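Tevico is looking for participants: study on how small offices keep their papers

Posted 15 March 2018

We are a small research office with two locations, and since January we prepare a study on how people in small companies store, find and throw away paper. For this study we search participants who work at a desk for a good part of the week and who have paper on it. It can be invoices, delivery notes, letters from the tax office, school forms, anything.

Who can take part

You are 18 or older and you work in a company or an association with fewer than 100 employees. You can also be self-employed and work from home. You don't need to be an orderly person. In the first round, which was led by my colleague Hildegard Haberkorn, we got many applications from people who are proud of their folders, and this was nice to read, but we would like to hear also from the others. If you have one drawer that you don't like to open, please write to us.

It is necessary that you have used the same desk for six months or longer. People who share a desk with a colleague are welcome, but then both persons must agree in writing.

What you will do

First we send you a questionnaire by mail, on paper. It takes one evening if you answer slowly. After this comes a diary of four weeks. Every time you look for a paper and don't find it in the first place where you look, you write down what it was, where you looked, and where it was at the end. Some days you will write nothing and this is also a good result for us.

After the diary there is one conversation of 2 hours with Dardo Valdebenito or with me. We can come to your office, or you come to ours on the second floor of the Reuter building, where the entrance is from the yard side. The conversation is recorded (only sound) and we delete the recording when it is written down.

In the conversation we will also ask you to sort a box of papers which we bring. The papers are made up, so there is no private information in them. You sort them in the way you would do it at work, and you explain to us while you do it. 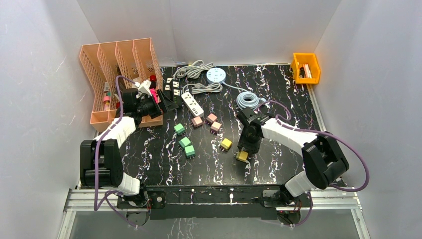

For the full participation we pay 105 euros, after the conversation, by bank transfer. If you stop before the end, you get a part of it, depending on how far you came. Travel costs inside the city are paid extra when you keep the ticket.

What happens with your answers

Your name is kept separately from the diary, and only Elikem Frimpong has the list which connects them. The results will be published in a report, without names of persons or companies. Please don't copy any document of your customers into the diary. A word like "invoice, heating" is enough.

How to apply

Please write a short letter or an e-mail with your name, your kind of work, and the best time to call you. Half a page is enough, and we do not need a CV. Tell us also if you prefer to speak German or English in the conversation. Spanish is possible too, with Dardo.

Letters go to Tevico, Study Office, attention of Hildegard Fröhlich. For e-mail please use the form on our contact page and choose "Paper study" as subject, otherwise your message arrives at the accounting.

We answer every application, but it can take two weeks. Persons who took part in the first round cannot take part again, I am sorry for this.

Mattes Görtz
Study coordination, Tevico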